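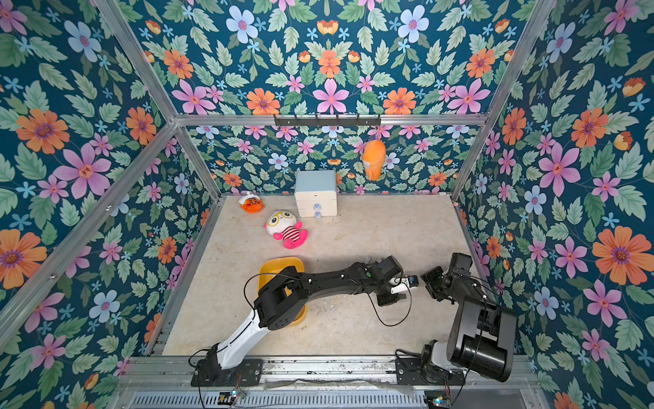 *A six-hook rack with one soft toy hung near its right end. Two others are on the floor, along with a small two-drawer cabinet and a yellow basin.*

A **hook rack** (also *hook rail*, *peg rail* or, in the trade, *multi-hook*) is a bar carrying a row of hooks, fixed to a wall or crossbar so that things may be hung up instead of put down. It is found in halls, nurseries, schools and the backs of doors. In homes with children it is most often used for coats, bags and soft toys, in an order of priority that depends on who is asked.

## Construction

The rack has two parts, the bar and the hooks. Bars are made of wood, metal or plastic, and the hooks may be screwed on, welded on or formed from the same piece. Racks with four, five or six hooks are the usual household sizes. Longer ones are sold to schools, where they are labelled with names and then ignored.

Hooks come in three common shapes. The single hook curves up once and holds one loop. The double hook has a longer upper arm for hats and a shorter lower one for everything else. The peg, which is straight or slightly tilted, is kinder to fabric but lets go of anything slippery.

Spacing matters more than most makers admit. A narrow gap suits keys and ribbon loops but leaves stuffed animals shoulder to shoulder, and the one in the middle tends to be pushed off its hook by its neighbours. The Lamont rail, a wooden model 700 millimetres long, was sold in two versions with the same number of hooks. The second was 800 millimetres long and was bought chiefly by people who already owned the first.

## Use with soft toys

Soft toys are awkward things to store. They don't stack, they fill a drawer before the drawer has done any good, and a basket of them is searched from the bottom up. Hanging deals with a few at a time and keeps those few in view.

For hanging, a toy needs a loop. Some are sold with one. Others are fitted with ribbon or tape at home, sewn into a seam at the top of the head or the back of the neck. Loops at the neck make the toy lean forward, giving it the look of someone reading a notice. Long, narrow toys hang well. Round-headed dolls do not, as the head takes charge, and they are more often found lying on their backs nearby.

Orhun Uysal, whose household manual *The Lulen Book of Putting Away* gives the rack a chapter of its own, recommends leaving at least one hook free "for whatever is in your hand when you come in". He also suggests that a rack should hold only the toys in current favour, with the rest kept elsewhere and swapped in each November. The manual doesn't say how the child is to be told.

## Companion furniture

The rack is seldom enough by itself, and is commonly paired with two other pieces:

- **The small drawer cabinet.** A two-drawer cabinet takes the items too little to hang, such as doll's shoes, hair clips and the single die from a lost game. Round knobs are preferred to bar handles for young hands — they can be pulled from any side, and are.
- **The basin.** A plastic basin is not sold as toy storage but has been used for it for as long as there have been plastic basins. It is light, it can be wiped, and it can be carried off whole when visitors are at the door.

Sets combining all three have been tried. The best known, the Drusteo nursery set, came with a rack, a cabinet and a basin in matching colours. Owners generally kept the cabinet and gave the basin back to the laundry.

## Fixing and height

A rack for children is fixed at the height of the child's raised hand, and moved up as needed. Moving it leaves holes. On plain walls these are filled and painted; on patterned wallpaper, a large floral print will hide a surprising number, and this may account for some of the large floral prints still in use.

Where drilling isn't wanted, the rack can be mounted on an existing rail or crossbar. Over-door versions need no fixings at all, but rattle.

Weight is rarely a problem with soft toys. The Honitz adhesive rack was rated at 500 grams per hook, ample for any plush animal and quite inadequate for the school bag that replaced it.

## Care

Metal racks are wiped with a damp cloth and dried. Hook tips should be checked for burrs, which catch on plush and draw out the pile. Loops wear through before hooks do, and a spare length of tape is best kept in the top drawer of the cabinet.

## See also

- Coat stand
- Peg bag
- Toy chest
- Chair, bedroom (as clothes storage)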